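Dosteo Support / Ticket 800
Product: Flemero simulation kit, restroom task pack (trial license)
Opened by: Duangjai Rattanakul, Galbraith
Opened: 4 February 2019
Priority: 2
Status: Waiting on customer

Reported problem

We are reviewing the pack for purchase. In the toilet scene the red overlay lines render on top of the model and I can't turn them off. The overlay checkbox in the viewer has no effect. Overhead lighting, default arm, brown object over the closed lid:
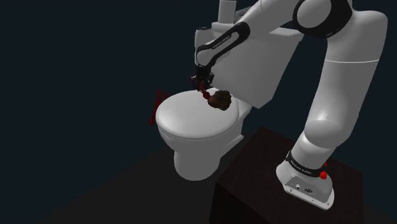
Environment

Flemero viewer, default settings. Scene file unmodified. Same result on a second workstation with a different graphics driver.

Support reply 1

The red lines are debug geometry. The viewer checkbox covers contact points only. Target markers and mesh outlines are set in the scene file and stay on in the trial build. Please load the scene with the walls enabled, set the debug level to 5, and send a capture with the gripper low over the back of the lid.

Customer reply

Walls enabled, debug level 5. The net at the back left of the lid meets the left end of the brown object, so I can't judge the edge of the object there. There is also a bunch of red stalks in the lower left, beside the toilet. Neither looks like a contact point to me.

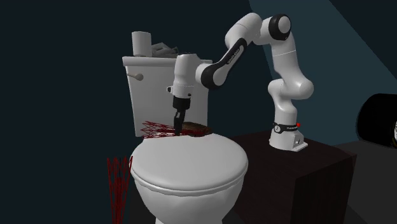 Support reply 2

Confirmed, those are not contact points. Steps to clear them:

1. Close the viewer.
2. Open the scene file and find the debug block.
3. Set target markers and mesh outlines to off. Leave collision settings alone.
4. Delete the cached scene. The viewer reads the cache first and will ignore the edit otherwise.
5. Reload and capture again from the same camera.

If lines remain after step 5, attach the viewer log. A separate checkbox for mesh outlines is on the list for the March build.

Open items

Customer to confirm result. Customer also asked whether the Futano importer writes the same debug block; passed to the importer team.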